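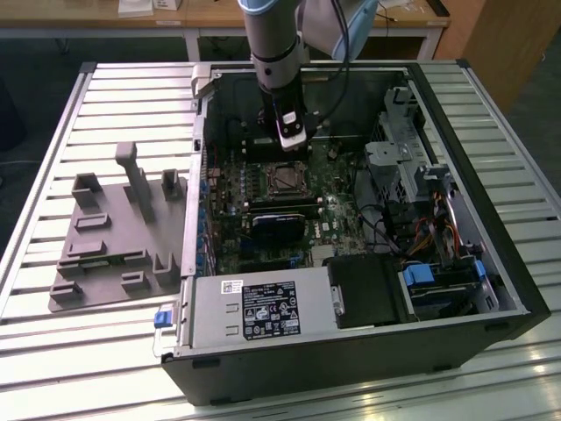
Inside an Old Office Desktop
By the Flamden Repair Room
October

We get a lot of retired office towers at the Flamden workshop, and people often ask what is in them before they bring one over. This page goes through one that we opened up. It came from Kekana with a batch of 30, most of them still complete.

The tower is on its side with the side panel off. Laying it flat keeps the weight off the cards and gives you light down to the board.

The board is green, with a row of blue capacitors along one edge and a small Dell logo printed on it. The heatsink is out, so the silver processor shows in its socket.

The graphics card is blue and black and sits in an expansion slot just below the processor. We test these separately before they go back on the shelf.

The big silver box is the power supply. Read the label before you order a replacement. The orange, yellow and black cables get tied back before the case is closed.

Drives are in the metal cage, held by blue plastic handles. We wipe every drive, and that takes roughly 30 minutes of setup before it runs overnight.

Comments (2)

rekura_bench: Do you reuse the thermal paste or clean it all off?

hekico: Clean it off and put on fresh. I have the same blue handles in mine and one snapped, so go easy on them.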